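Against the single success rate

Most papers on table-setting manipulation still report one number per task. At Nirnonley we did the same until this year, and I now think the practice hides most of what a reader needs to know. A policy that completes 32 trials in a row on a favourable layout and a policy that copes with a varied one can end up with the same figure in the same table.

Our Jurčo policy is trained from demonstrations on a two-arm rig, with wrist cameras as the only visual input. The task set is ordinary tableware: cups, plates, trays, cutlery. A faceted translucent cup changes colour across its own walls as light passes through it, and a metal fork picks up the tone of the wood it lies on. From the wrist, both are harder than a matte object of the same size, and an average over objects buries this.
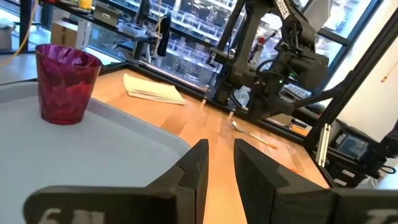 What we report instead

Nalico is a scoring protocol, and a modest one. Each trial is split into 5 phases (approach, alignment, closure, transport, release) and each phase is scored on its own. The layout is logged at the start, including the distance from every object to the nearest tray lip or table border. We ran 900 trials under it, with 10 operators resetting the table between them.

The headline rate barely moved from our earlier report. The phase scores were less flattering. Failures clustered in alignment, and within alignment they clustered on thin handles lying over a tray floor, where the raised lip constrains the wrist before the fingers are in position. Plates set well back on the table failed mostly in approach. These are different faults with different remedies, and under a single rate we had been treating both with more demonstrations.

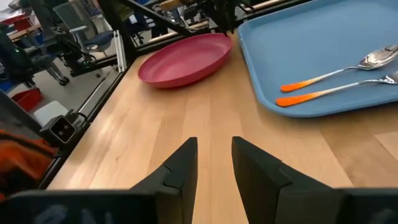

Figure 2. Wrist view: pink plate near the back rail, spoon and fork on the blue tray.

The usual objection is cost. Phase labelling took longer than the trials themselves — a fair complaint from a small lab. We have since labelled failures only, using Cliletti, our in-house annotation tool, and the ranking of failure modes was unchanged.

A second objection is that phase boundaries are arbitrary. They are. So is the definition of success, and we have been averaging over that for years without much argument.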